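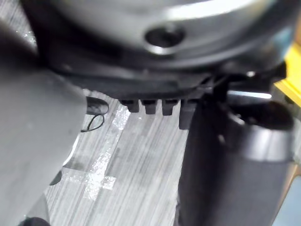
Four small black tabs under a curved rim, seen from very close.

Look Underneath
By Saskia Ellery

I have been meaning to write about undersides for a good long while, and then the spring cleaning of the Nirka Kitchen came along and I ran out of excuses. We all wipe the tops of things. We wipe the handles and the fronts, we polish the shiny parts until we can see our own tired faces in them, and then back on the shelf they go, with whatever has been collecting under the rim still happily in place.

Plastic rims are the worst for it (or the best, if you are a crumb). Anything with a ridge or a row of little tabs has corners a dishcloth simply slides over. Many twist-on parts hold by tabs like these, and a bit of dried batter in the wrong spot can make a perfectly good one feel stiff or crooked. Hipólito Henríquez spent most of an evening last June convinced that our old mixer bowl had warped, and he had already written "new bowl, 50 dollars" on the wish list when I went at the base with a toothbrush. It was pancake mix! The bowl is still with us, and so is the toothbrush, which lives in the mug by the sink and is please not to be used for anything else.

So, my method, for what it's worth. Unplug anything that plugs in, and take off whatever is meant to come off. Turn the part over by a window or under the good lamp. Go around the rim with a soft brush, dry, and get in between the tabs one by one. After that a cloth, wrung out well, with a drop of dish soap on it, and a second cloth with plain water. Brushed metal likes to be wiped in the direction of the grain, and it shows streaks terribly, so I give it a last rub with an old cotton napkin. If there is a hole or a recess in the metal, keep the water away from it and use a dry cotton swab. Never dunk a base that has a motor or a cord, however tempting it looks. Then leave everything to air for 15 minutes or so while you have your coffee.

If a tab is cracked, don't force the part on and don't reach for the glue. Put it in the blue bin under the Panetti shelf with a note saying what it belongs to, and I'll see whether we can find a replacement. A note that only says "broken" leads to a lot of guessing on my part.

The big cupboard is next, and I would dearly love company for it. Bring an apron and, if you have one to spare, another toothbrush.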